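홈 | 공지 | 회의록 | 자료실 | 문의
최종 수정: 1월

Alport 공동작업동 급배수 설비 개선 실무회의 회의록

장소: Alport 공동작업동 2층 회의실
시간: 오후 2시 개회
참석: Fergal Coughlan(의장), Trudy Kerslake(설비), Nabila Belkadi(예산·계약), Eimear Hayes(입주자 연락)
불참: Saoirse Brennan(서면 의견 제출)
기록: Eimear Hayes

1. 전회 회의록 확인

전회 회의록은 3항의 배관 구경 표기를 정정하는 조건으로 승인함. 지하 기계실 인입관은 50A가 아니라 40A임. Kerslake가 준공도면과 현장 각인을 대조하여 확인하였으며, 도면 쪽 표기가 잘못된 것으로 정리함. 도면 수정본은 자료실에 별도 등록함.

2. 전회 조치사항 점검

2.1 옥상 물탱크 볼탭 교체: 완료. 교체 후 월류관 배수 흔적 없음.
2.2 동측 계단실 수직관 보온재 보수: 일부 완료. 3층과 4층 사이 구간은 점검구가 협소하여 보온재를 반할로 절단해 시공해야 함. 다음 회의까지 이월.
2.3 입주자 대상 단수 안내문 양식 통일: 완료. 단수 구간, 시작 시각, 복구 예정 시각, 비상 연락처의 순서로 기재함.
2.4 계량기실 조명 교체: 미착수. 전기 작업 일정과 묶어 처리하기로 함.

3. 야간 최소유량 측정 결과

Kerslake 보고. 주계량기 값을 야간에 연속 기록한 결과, 사용이 없는 시간대에도 유량이 0으로 떨어지지 않음. 일 손실량으로 환산하면 약 3,000리터에 해당함. 층별 차단밸브를 순차적으로 닫아 구간을 좁혔으며, 2층 서측 분기를 닫았을 때 감소 폭이 가장 컸음. 나머지 감소분은 1층 화장실 세정밸브에서 나타남.

Coughlan은 계량기 자체의 저유량 오차를 질의함. Kerslake는 해당 계량기의 시동유량이 측정값보다 충분히 낮아 판단에 영향을 주지 않는다고 답변함. 다만 검정 유효기간 만료가 가까우므로 교체 시점을 본 사업에 포함할지 검토가 필요하다는 의견을 덧붙임.

결정: 2층 서측 분기에 보조계량기를 설치하고, 동일한 방법으로 재측정함. 1층 세정밸브는 다이어프램을 우선 교체함.

4. 2층 서측 분기관 교체 방안

현재 분기관은 아연도강관이며 나사 접합부에서 부식이 확인됨. 검토된 안은 다음과 같음.

가안: 부식 접합부만 절단 후 부분 교체. 공사비는 낮으나 잔존 구간의 내면 상태를 확인할 수 없음.
나안: 분기 전 구간을 플라스틱관으로 교체. 총 연장 71미터. 행거 간격을 기존보다 좁혀야 하며, 천장 내 지지점을 추가로 확보해야 함.
다안: 전 구간 스테인리스관 교체. 내구성은 가장 높으나 접합 공구 임차비와 자재비가 예산 한도를 초과함.

Belkadi는 나안과 다안의 차액을 예비비로 충당할 수 없음을 설명함. 예비비는 방수 보수분이 이미 배정되어 있어 전용하려면 별도 승인이 필요함. Brennan의 서면 의견은 나안을 지지하되, 급탕관과 병행하는 구간에서 이격거리를 확보하고 열팽창 신축을 흡수할 수 있도록 굴곡부를 둘 것을 요구함.
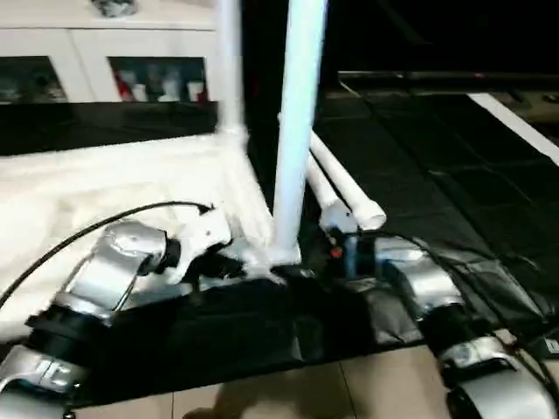
Kerslake는 서면 의견의 이격거리 요구에 동의하고, 복도 천장 구간은 기존 덕트 때문에 굴곡부를 둘 공간이 제한된다고 설명함. 해당 구간은 고정점과 활동 지지점을 구분하여 배치하고, 신축량은 양 끝단의 방향 전환부에서 흡수하는 방식으로 설계함. 관통부는 슬리브를 설치하고 내화충전재로 마감함.

결정: 나안을 채택함. 지지점 배치도는 시공 전 Brennan의 검토를 받음.

5. 시공업체 견적 검토

Urnico와 Horgan 두 업체가 견적을 제출함. Urnico 견적은 천장재 해체와 복구를 포함하며 보온공사는 별도임. Horgan 견적은 보온을 포함하나 천장재 복구가 제외됨. Belkadi는 두 견적의 범위가 일치하지 않아 총액 비교가 무의미하다고 보고함. 양사 모두 폐관 반출비를 명시하지 않음.

결정: 천장 복구, 보온, 폐관 반출, 수압시험을 모두 포함한 동일 내역서로 재견적을 요청함. 내역서는 Belkadi가 작성하고 Kerslake가 수량을 확인함.

6. 수압시험 및 세척 절차

시험압력은 1,000kPa로 하고 유지시간 동안 압력 강하가 없어야 합격으로 함. 압력계는 시험 구간의 최저부에 설치함. 플라스틱관은 초기 가압 시 관 팽창으로 압력이 떨어질 수 있으므로 예비 가압 후 재가압하여 본시험을 개시함. 시험 중에는 수온과 주위 온도를 함께 기록함.

합격 후 전 구간을 통수 세척하고, 말단 수전의 잔류염소와 탁도를 측정함. 결과지는 준공 서류에 첨부함. 수전의 포말 장치는 세척 전에 분리함.

7. 단수 일정

Hayes 보고. 2층 입주자 중 Vudbridge는 세척 설비를 평일 내내 가동하므로 평일 단수가 어렵다는 의견을 회신함. 나머지 입주자는 사전 통지를 조건으로 이의가 없음. Coughlan은 일요일 작업을 제안하였으며, Belkadi는 휴일 할증을 내역서에 별도 항목으로 분리할 것을 요청함.

결정: 본관 절체 작업은 일요일에 시행하고 단수시간은 4시간 이내로 제한함. 시간 내 복구가 불가능할 경우에 대비하여 절체점 상류에 임시 우회관을 준비함. 분기관 설치 등 단수가 필요하지 않은 작업은 평일에 진행함.

8. 기타

8.1 지하 집수정 펌프 교번운전 불량. 2호기가 기동하지 않고 1호기만 반복 운전됨. 수위 스위치와 교번 릴레이를 점검함.
8.2 자료실의 밸브 일람표에 구 번호와 신 번호가 혼재함. 신 번호로 통일하고 현장 표찰을 교체함.
8.3 1층 청소용 수전의 역류방지 장치 누락 건은 본 공사와 분리하여 즉시 처리함.

9. 조치사항

Kerslake: 보조계량기 설치 및 재측정, 세정밸브 다이어프램 교체, 지지점 배치도 작성, 집수정 펌프 점검
Belkadi: 통합 내역서 작성 및 재견적 요청, 주계량기 교체비 산정
Brennan: 지지점 배치도 검토
Hayes: 단수 안내문 배포, 밸브 일람표 정리
Coughlan: 우회관 설치 위치에 대한 건물주 동의 확보

차기 회의는 재견적 접수 후 의장이 소집함.
오후 3시 40분 폐회.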